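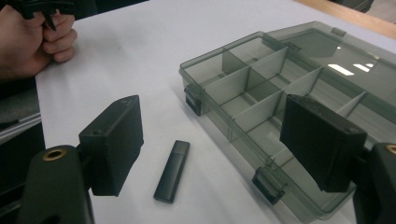 Ticket 1282: left finger on handheld gripper 2 closes late, small parts skew on pickup
Station: Turkdale bench, sorting cell
Opened by: Tala Ghanem
Assigned to: Inese Luik
Priority: normal
Status: closed

Problem as reported
Gripper 2 does not center thin parts. When the trigger is pulled, the right finger reaches the part first and pushes it toward the left one. With a flat stick lying diagonally between the pads, like the dark USB drive next to the open divided box, the part turns before it is held. Thick parts are fine. Gripper 1 at the same station does not do it. Started in January, after the pads were changed.

Entry 1, Luik
Power and logging are not involved, the fault shows with the tool unplugged. Closed the gripper by hand with nothing between the pads. Pads meet 2 mm left of the center mark. Repeated with gripper 1, pads meet on the mark. Kino session log has no dropped samples, so the width reading is not the cause.

Entry 2, Luik
Checked pad screws. All tight on both sides. Swapped left and right pads to rule out a bad print. Offset stayed on the same side and did not change in size. Pads are good. Put them back as they were.

Entry 3, Ghanem
Question from the bench: can we keep running on gripper 2 if we only pick the larger parts? We have 6 trays left on the Purba order.

Entry 4, Luik
Yes for parts wider than the offset, no for the flat ones. Mark those runs in the log so they can be left out if the widths look wrong. Do not bend the finger to correct it.

Entry 5, Luik
Took the cover off. The two finger carriers run on racks driven by one pinion. Left rack is meshed one tooth out from the right. The witness lines on the racks do not line up at full open. The left carrier also stops before its hard stop, so total opening is short by the same step. Probably the racks came out when the pads were changed and went back without the lines matched. The pad change does not require opening the cover. I could not find a note saying it was opened.

Fix
1. Unplug the tool and remove the cover.
2. Open the gripper fully by hand.
3. Lift the pinion retainer and slide the left rack out until it clears the pinion.
4. Match the witness lines on both racks, then slide the left rack back in.
5. Refit the retainer. Trigger should travel freely with no notch at mid stroke.
6. Cover on, snug only. The inserts are brass in plastic and will pull out if forced.
7. Zero the width reading in Kino with pads closed and save to the tool profile.

Entry 6, Luik
Done as above. Pads now meet on the mark. Full opening matches gripper 1. Small amount of wear on one pinion tooth, left in place. Spare pinion ordered from Gronen, part 3678, goes in when it arrives or if the offset comes back.

Entry 7, Ghanem
Ran flat parts into the divided box for one tray. No skew on pickup that I could see. One part dropped at the divider, my release was early. Trigger feels slightly stiffer than before in the last bit of travel.

Entry 8, Luik
Stiffness was the retainer screw. Backed it off a quarter turn, travel is even now. Rechecked center after that, no change. Runs made between the pad change and this fix carry the old zero. Widths in those files read high near closed. I have tagged them in Kino and left the raw data alone.

Follow-up
- Center mark check added to the start-of-shift sheet for both grippers. Close on nothing, look at the mark, initial.
- Cover removal must be written in the tool log, including when nothing is changed.
- Pinion swap to be tracked on its own ticket when the part is in.

Closed by Luik, confirmed by Ghanem.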